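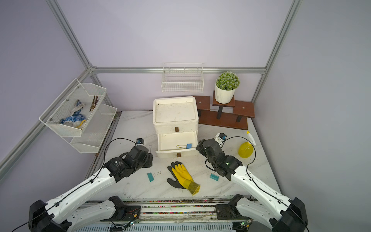 Werkstatt-Tipps: Demos aufnehmen, ohne die Nerven zu verlieren

Stand: 4. Januar 2025

Seit August nehme ich bei mir im Keller Vorführungen für einen lernenden Zweiarm-Aufbau auf, und weil ich inzwischen ziemlich oft gefragt werde, wie man dabei halbwegs Ordnung hält, schreibe ich meine Kniffe einfach mal zusammen. Manches klingt banal, ich habe trotzdem fast alles davon erst falsch gemacht.

Erst putzen, dann aufnehmen
Kleine Krümel, Fädchen und Plastikspäne sammeln sich immer an der vorderen Schiene, direkt vor den Armen. Ich gehe vor jeder längeren Sitzung mit einem weichen Pinsel durch und nehme den Rest mit dem Handsauger auf (kleinste Düse, sonst zieht man die dünnen Kabel mit!). Bei mir klappt das ungefähr jedes zweite Mal, an den anderen Tagen habe ich einfach zu viel Lust, gleich loszulegen. Die Tischplatte mit Marmormuster wische ich nur nebelfeucht ab. Schlieren sieht man in den Handgelenkkameras nämlich erstaunlich gut, vor allem bei Licht von der Seite.

Klammern sind tolle Übungsteile
Foldback-Klammern kosten fast nichts, haben eine klare Farbe und lassen sich am Bügel oder am Körper greifen. Ich lege sie mit etwas Abstand auf den Tisch, und der Arm soll sie in die offene Schublade räumen. Bügel mal hoch, mal flach, mal schräg hinlegen! Wer sie immer gleich hindreht, bekommt ein Modell, das genau diese eine Lage kann. Gekauft habe ich einen Beutel mit 100 Stück von Clullar, davon sind noch erstaunlich viele auffindbar.

Handschuhe bitte knautschen
Stoff ist die Königsdisziplin. Ein Arbeitshandschuh, der glatt auf dem Tisch liegt, ist die leichte Variante, ein Handschuh als Knäuel im Drahtkorb eine ganz andere Nummer. Ich mische beides und werfe ihn zwischendurch einfach auf den Tisch, egal wie er landet. Beschichtete Finger haften übrigens prima am Greifer – manchmal so gut, dass er beim Loslassen hängen bleibt. Solche Durchgänge lösche ich nicht, ich markiere sie nur.

Schubladen
Kleine Kunststoffboxen mit zwei Schubladen sind praktisch, aber leicht, und beim Ziehen wandert gern das ganze Kästchen mit. Ein Streifen doppelseitiges Klebeband unter jede Ecke reicht. Die kleinen Holzknöpfe sind für den Greifer angenehmer als flache Griffmulden. Und die untere Schublade in einem Teil der Durchgänge schon offen starten lassen, sonst lernt das System nie, dass man sie auch mal in Ruhe lassen darf.

Kabel
Die Kabel laufen bei mir mit kleinen Clips an den Armgliedern entlang. Immer eine Schlaufe Luft lassen, besonders am Ellbogen, und einmal von Hand bis an den Anschlag fahren, bevor man anfängt. Mein erstes Kabel war nach 2 Wochen durch. Autsch.

Deko darf bleiben
Ich lasse gern ein paar Sachen herumstehen, die mit der Aufgabe nichts zu tun haben: eine Kunstpflanze auf dem Blumenständer, eine Sprühflasche am Rand, leere Körbe. Alle paar Durchgänge verschiebe ich etwas davon. Sprühflaschen vorher leeren oder fest zudrehen, die Elektronik sitzt ja gleich vorne.

Wie viele Durchgänge?
Bei mir liegen gerade 921 auf der Platte, sortiert nach 6 Aufgaben. Den Aufnahmeordner nenne ich immer nach Aufgabe und Startlage, also etwa klammer_schublade_offen. Zum Sichten nehme ich Moltent, das spielt beide Handgelenkkameras nebeneinander ab. Griline habe ich auch probiert, war mir aber zu fummelig beim Schneiden.

Zum Schluss noch was für den Rücken: Pausen machen! Nach einer Stunde Vorführen werden meine Bewegungen hektisch, und das sieht man den Daten sofort an. Ich stelle mir die Eieruhr, hole mir Tee und räume in der Zeit die Klammern wieder raus.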